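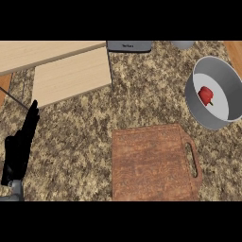 A rendered kitchen, with a speckled countertop seen from above.

The Internship That Pays in Tomatoes
A summer on the college farm is sold as training. How much of it is?

By mid-July the student crew at Haltgate College's teaching farm has usually worked out the deal. They get a stipend, a room in a dorm with no air conditioning, and as many bruised tomatoes as they can carry. In return the college gets its beds weeded, its irrigation lines patched and its brochure filled with tan young people holding kale.

I have nothing against kale, or against brochures. But I've read a lot of them this year, and the same word keeps turning up. Students are "immersed." They are immersed in soil science, in food systems, in community. It sounds wet and it tells you very little about what a person knows in September that she didn't know in May.

Haltgate took 302 applications over the past three years for its summer farm program and says so on the first page of its report. The report is less forward about what came next. I went looking for a list of graduates who now work in agriculture, extension or food research, and found a page of quotes. They're good quotes. One former student says she will never look at a carrot the same way again. I'd like to know if she has a job.

The trouble is partly one of design. A farm in summer needs hands, and it needs them at the moments when a good teacher would want to stop and talk. When the squash is coming in, the squash wins. A student told to learn integrated pest management spends her week picking beetles into a jar of soapy water, and the part where somebody explains the life cycle of the beetle gets pushed to a rainy day. Some summers don't have many rainy days.

Laltley, a smaller school two counties over, tried to fix this by writing the teaching into the schedule. Nine hours a week are blocked off for class, field trips and a project of the student's own, and the farm manager can't touch them. I was ready to be impressed. Then I read the project titles. Several were the farm's ordinary chores with a question mark on the end. "Does Straw Mulch Reduce Weeds?" It does. Anyone who has ever owned straw could have told them.

Still, the blocked hours are real, and I'll give Laltley that. The students I met there could tell me why a cover crop had been chosen for one field and left out of another. They argued about it, with some heat, and one of them thought the manager had it wrong. I took that as a better sign than anything in the printed material.

Then there's the money. The Urrego Fund, which supports programs at both schools, pays by the student placed. It doesn't pay by the student taught, and I don't know how it would. So programs grow. Last February the fund announced 134 placements for the coming season, a record, and then came the spring and most of them were canceled or moved online. I watched one of the replacement sessions, a lecture on soil texture given through a laptop. It was clear, well organized and better prepared than most of what I'd seen delivered in a field. I'm not sure what that says about the fields.

The defenders of these programs have an answer ready, and it isn't a bad one. Farm work, they say, teaches things that won't fit on a transcript — how to read the sky, how to fix a pump with the wrong wrench, how to get up. I believe it. I also notice that people who are hired to do farm work learn the same things, and that they're called workers while they do it.

Bondura, a vegetable cooperative that takes on Haltgate students for part of each summer, treats them as exactly that. They're paid the same hourly rate as the rest of the crew and sent home when the truck is loaded. There's no journal to keep and no closing circle. When I asked two of last year's students which half of the summer they'd learned more from, both said Bondura, and both asked me not to make a big thing of it.

The colleges plan to bring everyone back next year if they can. The applications are already open, and the word "immersed" is on both of them. What I couldn't find on either was a line saying how many hours of teaching a student can expect, or who will be doing it.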